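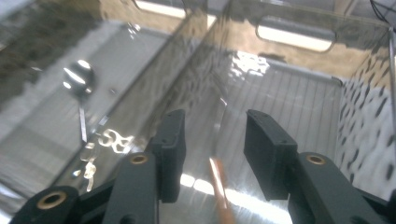 Why sort the utensils at all? Saves digging for a spoon when the soup's already out.

Last updated 2023-09-01
Print | E-mail
Reading time: 4 min

Open w/ Brellbridge kitchen story — keep it short. One drawer, everything in it, teh usual. 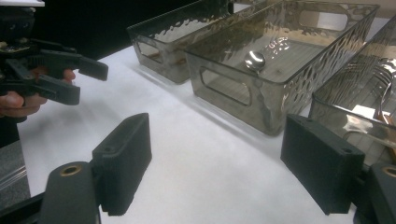
Then the rule. One kind per bin, no lids. See-thru so people put stuff back. Pause here.
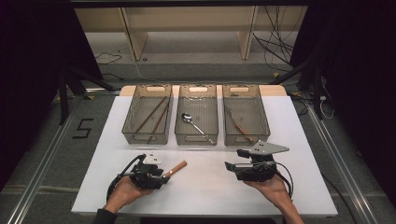
Chopsticks left, spoon in the middle.

Urnent lunch crowd, 70 people — slow down, they laughd at this in July.

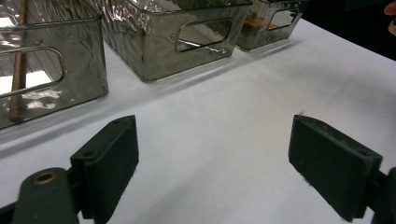
Skip labels if short on time. Questions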